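Home News Community Sports Classifieds Contact

October
By Gregor Moffat

The Urquhart Street reading room will stay open until 9 p.m. all through the winter, which is very happy news for anyone who has ever been nudged out the door halfway through a good chapter.

The longer hours come after a petition that gathered 200 names, many of them from the night-shift families up on Divach Road who can't make it down before supper. Wilma Ogilvie, the head librarian, told me she had hoped for 100 signatures at the very most, and she was still smiling over the pages when I stopped in for what was meant to be a quick visit and became most of an afternoon (the tea there is excellent).

Along with the later closing there will be 57 new large-print books, a second shelf of cookbooks, and a story hour for the little ones at 5 p.m. The old armchairs are staying right where they are - I asked, and so did plenty of you.

Library cards are free, and you can sign up at the front desk with any piece of mail that shows your address.

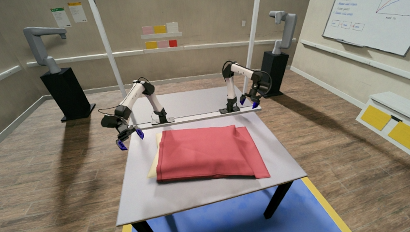 Anyone with large-print westerns to spare is warmly invited to bring them by, as Wilma says those never stay on the shelf for long.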